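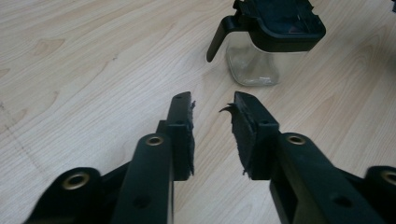
Nov 12, 2018

Best day in the workshop since June! I said I'd write it all down properly before bed, so never mind the hour.

Vy Mạc came over from Redgate first thing with the new fingers in a biscuit tin, and we had the whole day to put the two hand-held grippers against each other. The old black one, with foam on the fingertips, and the Zoltside one, which has a sort of soft ribbed rubber and a much lighter squeeze. I've been itching to do this for weeks. Reading the spec sheets is all very well but you don't know a thing until you've picked something up with it.

We started with the black one as I know its ways. The foam is in a sorry state now, torn and fraying on both sides, and on the right finger there's a flap curling off into the gap. I had meant to cut new pads on Sunday and then didn't. Vy said leave it, let's see what worn foam does, and I'm so glad we did.

The jar was the thing I cared about most. Squarish glass, rounded corners, black lid with that long handle drooping off one side. Everything about it is awkward! Go for the body and the corners want to turn in your grip, go for the handle and the whole weight swings. We did 30 lifts by the body with each gripper and 30 by the handle, turn and turn about so that neither of us got lazy.

Black gripper, body: dropped or slipped 6 times. I'd have bet on twice that with the pads as they are. Nearly all of the slips came when I approached a corner instead of a flat side, and you can feel it going, a little give through the trigger just before it lets go. I love that about this one. The Zoltside hides it from you completely. It held the glass beautifully, I must admit, only a couple of slips, but when it did go there was no warning at all. Vy caught the jar against her jumper both times.

On the handle it was the other way about. The rubber tips are too wide and kept bumping the lid, whereas the blocky foam ones got in behind the grip nicely. Vy was better at it than me (she rolls her wrist a touch on the way up, must copy that).

After lunch we looked at the camera side. The one on the black gripper sees both fingertips and the gap between them, and the brass eyelets stand out very bright against the black plastic. Vy thinks they could be useful for checking the finger angle, as you'd only need to find two gold rings. I think she's onto something, I'm going to try it tomorrow with the recordings we've got. The table doesn't help, mind you. All that curving grain, and the dark knot on the left which my first attempt at a marker finder was convinced was important.

Total for the day was 104 lifts that I'd be happy to count, after throwing out the ones where one of us was talking or laughing. Hoàng wants 2000 by the end of the job, which sounded mad this morning and now sounds like a few good weeks with the kettle on.

Bruston rang at four about the controller. It's coming on Thursday, they say. I'd almost forgotten I'd ordered it.

To do: new foam, a thicker sheet this time, and glue the edges right down. Ask Vy whether she can spare the narrow rubber tips. Try the jar with water in it. Sweep up the foam crumbs, they've got into my tea.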